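Clear Storage Bins for Cloakrooms and Costume Stores

Product page - Felance Storage Supplies, Plaltham branch
Section: Bins, tubs and lids
Page reference: 413

General

Clear plastic bins on this page are sold for the storage of clothing, soft furnishings and other light textiles. They are intended for indoor use on shelving, on a bench or directly on the floor. Contents can be checked through the side wall without lifting the lid. Bins are supplied singly or in packs of 10. Lids are listed separately and must be ordered to match the bin size.

Sizes

Small: for gloves, scarves, belts and folded shirts.
Medium: for knitwear and trousers, folded in two stacks.
Large: for coats, blankets, curtains and bulky garments. Shelf depth must be checked before ordering.
Long: for garments laid flat with one fold. Fits beneath most fixed benches.

The large size is the one most often ordered for lost property and wardrobe use. It will take several winter coats, but the weight of a full bin should be considered if it is to be kept above shoulder height. We recommend the lower two shelves.

Wall finish

Finish varies between makers. Some bins are clear from rim to base. Others have a frosted band along the lower part of the wall, which hides scuffs from sliding but also blurs whatever is lying at the bottom. Where small items have to be identified by eye, choose a fully clear wall or place the small items on top. Dark fabrics are hard to tell apart through any plastic wall, frosted or clear, and should be labelled.

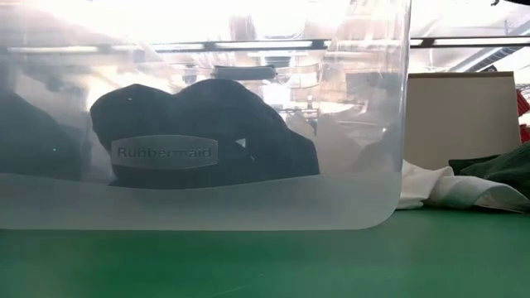
Strong overhead lighting will also reduce visibility. On shelving directly under ceiling strips, reflections fall across the upper part of the wall, and turning the bin does not always remove them. A label fixed to the short end is easier to read in these conditions than one on the long side.

Labelling

Adhesive labels should be applied to a clean, dry, flat area. Do not apply them over a moulded maker's plate or on a rounded corner, where the edges lift. Card labels may be placed inside the bin facing outwards, provided the contents are packed firmly enough to hold them against the wall. The Asamoah label pack (100 labels, white, removable) is suitable for all sizes and leaves no residue if peeled off slowly.

Packing

Fold garments where possible. Clothing pushed in as a bundle takes up more height, creases along the folds and leaves voids at the ends of the bin. Heavy items go at the base. Wool should be clean before storage - moth larvae feed on soiled areas first. Leather and coated fabrics should not be kept in a closed bin for long periods; leave the lid off or check them monthly.

Damp clothing must be dried fully before the lid is fitted. The bins have no vents.

Stacking

Stack only bins of the same size and maker, with lids fitted. Rims differ in width between ranges, and a bin that appears to sit correctly on another maker's lid may slide when the stack is moved. Three high is the limit for large bins on the floor. Do not stack bins without lids.

Cleaning

Wash with warm water and a mild detergent, using a soft cloth. Abrasive pads will cloud the clear part of the wall. Solvent cleaners must not be used. Dry with the bin upside down.

Customer note

Supplied by Nhyira Ofori, wardrobe store, Drirnville: "We changed from cardboard to the large clear bins in May. Blacks are still a problem as they all look the same from outside, so we now put a card in each one. Lids are stiff for the first week."

Ordering

Stock items leave the Plaltham branch the next working day if ordered before noon. Packs of 10 are delivered on a pallet and need ground-floor access. Unused bins may be returned within 90 days in the original wrapping. Lids are not returnable once the wrapping has been opened.

Trade enquiries: Kaisu Nurmi, Plaltham branch
Spare lids and labels: Kekeli Ankrah, parts counter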